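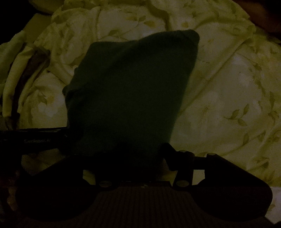
Kultska Flannelette Sheet Set

Brushed cotton flannelette, napped on both sides. The set includes one fitted sheet, one flat sheet and 2 pillowcases. Single and king single sets come with one pillowcase.

Fabric: 100% cotton
Fitted sheet: elastic all the way around, fits mattresses up to 40 cm deep
Sizes: single, king single, double, queen, king
Colours: see the drop-down menu

Flannelette is heavier than percale and takes longer to dry on the line. Wash the set before first use, on its own, in cold or warm water. It will shed some lint for the first 3 washes, so clean the filter after each one. Tumble dry on low or line dry in the shade. Do not bleach. Don't use fabric softener, as it flattens the nap.

The flat sheet has a plain hem with no piping. Extra pillowcases are sold separately under the Stadis name and are cut from the same cloth.

Delivery and returns

Orders placed before noon leave our warehouse within 24 hours, except on weekends. Unwashed sets can be returned in their original bag. For bulk orders from motels and holiday parks, contact Tiina Kemppainen through the trade desk.

King size is out of stock until November.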